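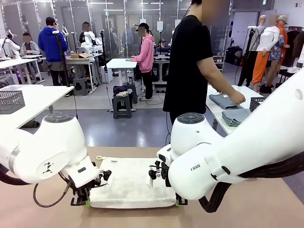 (Photo: Ritu Pal)

4 min read

Subject: Re: [skitgate-writers] Two narrators, one of them boring
From: Madhu Srivastava
Date: 2023-06-08

Ritu Pal wrote:

> Hi all, I'm stuck and I'd love some opinions. My lighthouse romance has
> two narrators, Ellen and the surveyor. Everyone who has read it loves
> Ellen. Two of you (very kindly!) told me you skimmed the surveyor's
> chapters to get back to her. Do I cut him and tell the whole thing from
> her side? I'm at 92,000 words and the thought makes me want to lie down.
> Also, is a prologue still a crime?
>
> Ritu

Oh Ritu, don't lie down yet! Or do, and then get up and have some toast and read this.

I was one of the skimmers, so I feel I owe you a proper answer. I went back last night and read his chapters by themselves, one after another, skipping Ellen completely. And I liked him so much more that way. He's funny! The bit where he practices saying good morning to the landlady on the stairs made me laugh out loud, and I'd sailed right past it the first time. So I don't think he's boring. I think we meet him at the wrong moments. Every time Ellen is about to open a letter or shout at her brother, off we go to the surveyor measuring a wall.

I had the same trouble with Kushwaha (the book, for those who joined after April, it's named for the family in it). My first draft switched narrators every single chapter, like a tennis match, because I thought that was the rule. Twenty-seven chapters, tick tock, tick tock. My sister read it and said she could feel me looking at the clock. What I ended up doing was writing each chapter on a card with one line saying what changes in it and for whom. If the person who stood to lose the most wasn't the one telling it, I swapped. Six chapters changed hands. Some of those were a real pain to rewrite, I won't lie, but two of them just needed the "I" moved over and a bit of furniture shifted, and they came alive.

In your case I'd start with the dinner at the harbormaster's house. Ellen tells it now, and she's having a perfectly nice time! He's the one sitting there with the telegram in his pocket. Give it to him. Let us watch her being charming across the table while he's dying inside. Then the storm chapter should go the other way, I think. He spends most of it on the mainland being worried, and she's the one on the stairs with the lamp.

One more thing and then I'll stop. They sound a bit alike on the page. They both say "I confess" a lot (so do I, it's catching, it must be all the old novels). When I was sorting mine out I gave one of them short sentences and no weather. None at all. She never noticed if it was raining. It felt silly for a chapter or so and then I could hear her.

As for the prologue, keep it if it's the shipwreck. I know people grumble about prologues but I read those pages standing up in the kitchen. I would lose the paragraph about the history of the lamp company, though. You can slip that in when he's inspecting the thing.

And please don't decide anything from the first 200 pages only! Your second half is where the two of them finally share rooms, and the switching works much better there. The back-to-back chapters after the picnic, where each of them is sure the other one was rude, are my favorite thing anyone has posted to this list this year.

Has anybody else here taken out a whole narrator and been glad of it? I've only ever moved them around, so I'm curious. And does anyone still have the card template that was going around for Sekano? I lost mine when I changed laptops, and I want it for the sequel.

I can read the new dinner chapter whenever you have it, Ritu. Send it as a plain document if you can, my old reader sulks at anything fancy.

Hugs,
Madhu

Recent threads
Names that are hard to say out loud
Sekano: chapter swap, second round
How much Zevo is too much Zevo? (villain question)
Letters in novels: italics or not
Re: Kissing before the halfway mark
Beta reader wanted, gentle, likes boats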